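보낸 사람: Tarmo Mockus
받는 사람: 살림정리 메일링 리스트
제목: Re: [살림정리 1629] 캔 음료를 투명한 통에 나누는 방법

안녕하세요, 타르모입니다.

답장이 늦어서 죄송합니다. 질문을 읽고 바로 쓰고 싶었지만, 저는 한국어로 긴 글을 쓸 때 시간이 많이 필요합니다. 틀린 표현이 있으면 편하게 고쳐 주십시오. 먼저 받은 글을 조금 줄여서 인용하고, 그 아래에 순서대로 대답하겠습니다.

> 안녕하세요. 데스타르드(Destard) 공동 주방을 같이 쓰는 사람입니다.
> 저희는 캔 음료를 여러 종류 사 두는데, 선반에 그냥 세워 놓으니까
> 며칠만 지나도 다 섞입니다. 뒤쪽에 뭐가 있는지 몰라서 같은 걸 또
> 사 오기도 하고요. 지난번에 타르모 님이 투명한 통을 쓴다고 하셔서
> 여쭤봅니다.
>
> 첫째, 통 하나에 한 종류만 넣으시나요, 아니면 섞어도 되나요?
> 둘째, 통에 이름표를 붙이시나요?
> 셋째, 통을 가득 채우시나요? 저희 선반은 폭이 80cm라서 넉넉하지
> 않습니다.
> 넷째, 처음에 어디서부터 시작해야 할지 모르겠어요. 캔을 전부 꺼내
> 야 하나요?

네 번째 질문부터 대답하겠습니다. 다른 질문의 답도 이것과 연결되어 있습니다.

저는 캔을 모두 꺼내는 쪽을 권합니다. 선반 앞에 서서 하나씩 자리를 바꾸는 방법도 해 보았지만, 저에게는 맞지 않았습니다. 앞의 캔을 빼면 뒤의 캔이 나오고, 손에 든 캔을 놓을 곳이 없어서 결국 바닥에 놓게 됩니다. 넓은 나무 탁자가 있으면 그 위가 좋습니다. 캔은 눕히지 말고 세워서 놓으십시오. 윗면만 보면 은색이 많아서 다 비슷해 보이니까, 몸통의 색이 보이게 캔 사이를 조금 띄우는 것이 편합니다.
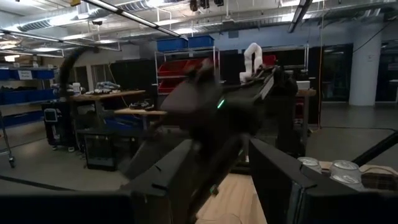
탁자에 다 올린 다음에는 바로 통에 넣지 않고, 종류가 몇 가지인지 먼저 봅니다. 저는 전에 이 단계를 빼고 시작했다가 통이 모자라서 처음부터 다시 했습니다. 스칼츠카(Skaltska)에 살던 때의 일인데, 그때는 통이 두 개밖에 없었고 음료는 네 종류였습니다. 남은 캔을 냄비 옆에 두었더니 아무도 그것을 마시지 않았습니다.

종류가 통보다 많으면 저는 자주 마시는 것에 통을 먼저 줍니다. 나머지는 선반의 한쪽 끝에 그대로 세웁니다. 보기에는 조금 아쉽지만 찾기는 쉽습니다.

첫 번째 질문은 섞어도 되는지에 대한 것이었습니다. 제 대답은 "되도록 섞지 않는다"입니다. 혼자 사는 사람은 섞어도 기억하니까 문제가 적습니다. 하지만 여러 사람이 쓰는 주방에서는 통 하나에 한 종류가 제일 설명하기 쉽습니다. 새로 온 사람에게 "같은 것끼리"라고 한마디만 하면 됩니다.

색이 비슷한 캔은 조심하십시오. 빨간 캔과 주황색에 가까운 빨간 캔은 저녁에 불을 약하게 켜면 구별이 잘 안 됩니다. 저는 한 번 글자를 읽지 않고 색만 보고 넣었다가 같이 사는 분에게 웃음을 드렸습니다. 아래쪽만 빨갛고 위쪽은 은색인 캔도 위에서 급하게 보면 헷갈립니다. 그래서 지금은 통에 넣기 전에 한 번 글자를 읽습니다.

통의 위치에 대해서도 조금 쓰겠습니다. 저는 통을 한곳에 쌓아 놓지 않고 탁자의 왼쪽, 오른쪽, 먼 쪽에 나누어 놓고 시작하는 것을 좋아합니다. 가운데가 비면 캔을 옮길 때 팔이 서로 부딪치지 않습니다. 두 사람이 함께 할 때 특히 그렇습니다. 한 사람이 왼쪽에서, 또 한 사람이 오른쪽에서 하면 되고, 각자 가까운 통부터 봅니다. 이것은 예전에 우리 리스트의 모음집에도 짧게 쓴 내용입니다.
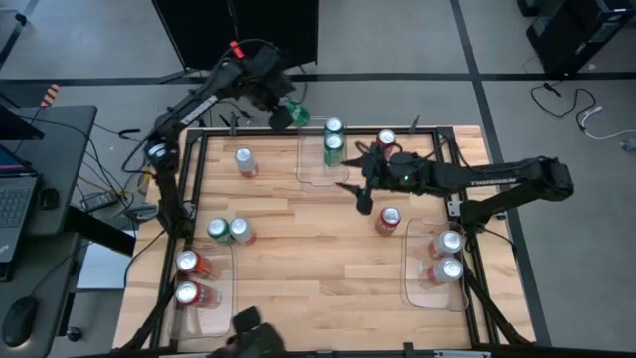

그 글에 쓰지 않은 것이 하나 있습니다. 통에 넣는 중간에는 모든 것이 전보다 더 어지러워 보입니다. 어떤 캔은 통 옆에 있고, 어떤 캔은 혼자 멀리 떨어져 있습니다. 저는 처음에 이것이 싫어서 자꾸 줄을 맞추었는데, 그러면 일이 두 배로 길어집니다. 줄은 마지막에 맞추십시오. 탁자 위에 캔이 남아 있는 동안은 통 안의 모양을 신경 쓰지 않아도 됩니다.

그리고 탁자 가장자리 가까이에 놓은 캔을 먼저 넣으십시오. 소매에 걸려서 떨어지는 것은 언제나 그 캔입니다. 떨어진 캔은 바로 열지 말고 따로 두는 것이 좋습니다.

두 번째 질문, 이름표에 대한 대답입니다. 저는 투명한 통에는 이름표를 붙이지 않습니다. 앞면으로 캔의 색과 글자가 보이니까 그것이 이름표입니다. 대신 앞줄의 캔을 조금 돌려서 큰 글자가 앞으로 오게 합니다. 작은 글씨만 있는 면이 앞으로 오면 무엇인지 모르겠다고 하는 사람이 꼭 있습니다. 다만 모든 캔을 똑바로 돌릴 필요는 없습니다. 한 통에 하나만 제대로 보여도 충분합니다. 옆의 캔은 글자가 반만 보여도 같은 색이면 알 수 있습니다.

통의 손잡이 모양이 앞면 위쪽에 있는 제품은 그 선이 캔의 윗부분과 겹쳐 보입니다. 저는 괜찮은데, 이것이 눈에 걸린다고 하신 분도 있었습니다. 그런 분은 앞면이 민무늬인 통을 찾아보십시오.

세 번째 질문은 얼마나 채우는가입니다. 저는 가득 채우지 않습니다. 두 개를 넣고 한쪽에 빈 자리를 남기는 정도가 손이 들어가기 좋습니다. 빈 자리를 왼쪽에 둘지 오른쪽에 둘지는 정하지 않았습니다. 통 세 개를 나란히 놓으면 이렇게 됩니다. 왼쪽에 환타, 가운데에 스프라이트, 오른쪽에 스핀드리프트입니다.

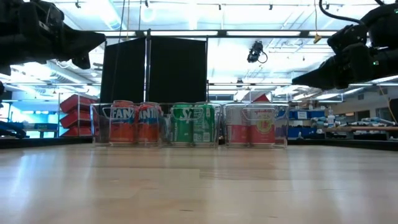 통을 살 때 확인할 것

폭이 80cm인 선반이라면, 사기 전에 통의 바깥쪽 폭을 재고 세 배로 계산해 보십시오. 가게에서는 안쪽 크기만 적어 놓은 것도 있습니다. 저는 나비츠카스(Navickas)에서 하나에 3000원을 주고 샀습니다. 프루메바르드(Prumevard)의 통도 써 보았는데, 벽이 더 두껍고 뚜껑이 있었습니다. 매일 꺼내는 음료에는 뚜껑이 귀찮아서 지금은 거기에 국수를 넣습니다.

모서리가 둥근 통은 닦기 쉽습니다. 그러나 둥근 만큼 구석에는 캔이 딱 붙지 않으니까, 계산한 것보다 한 개가 덜 들어갈 수 있습니다. 가능하면 빈 캔을 하나 가지고 가게에 가십시오. 저는 주머니에 넣고 갔습니다.

새로 산 음료를 넣을 때

새 캔은 뒤에, 전에 산 캔은 앞에 넣습니다. 통을 통째로 꺼내서 하면 쉽습니다. 선반에 있는 채로 손만 넣어서 하면 뒤쪽을 볼 수 없습니다. 저희 집에서는 장을 본 사람이 이 일까지 하기로 했습니다. 가끔 안 지켜집니다.

혹시 데스타르드 주방의 선반 깊이도 알려 주실 수 있습니까? 깊이가 충분하면 통을 세로 방향으로 놓는 것도 가능해서, 네 번째 통을 넣을 자리가 생길지도 모릅니다. 그리고 다른 회원님들 중에 캔의 크기가 서로 다를 때 어떻게 하시는지 아시는 분이 있으면 저도 배우고 싶습니다. 저는 길고 가는 캔을 아직 잘 정리하지 못하고 있습니다.

읽어 주셔서 감사합니다.

타르모 드림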